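Enside Community Closet: notes for the coming season (thread)

1/ The Closet opens for spring intake in May. Donations of adult and children's clothing are welcome at the side entrance.

2/ Pants should be folded lengthwise. Pockets must be empty.

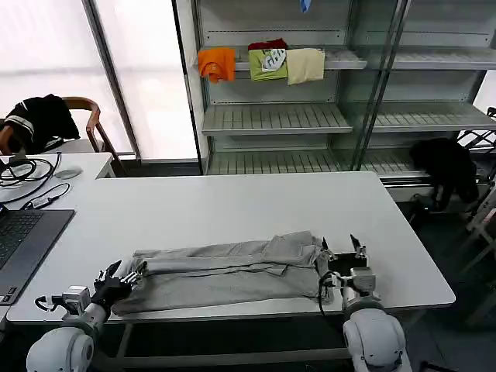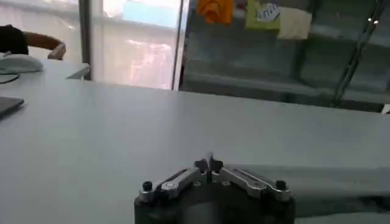

3/ Is there a limit on how much one household may donate? Each household may bring up to 2 bags per visit, and may visit as often as it wishes.

4/ Last season 295 households used the Closet, and 3,000 garments found new owners. Winter coats went fastest. Men's dress shirts remain in good supply.

5/ We are unable to accept pillows, swimwear, or single shoes. Items with broken zippers may be left in the mending bin, which Anežka Vrabec oversees.

6/ School uniforms are held back until August. Families may reserve sizes in advance by writing to Seren Wynne at the front office. 115 sets are on hand.

7/ Shoppers do not need proof of income or address. Fitting rooms close fifteen minutes before the end of each session.

8/ Questions on large donations from businesses should be directed to Babak Parsa.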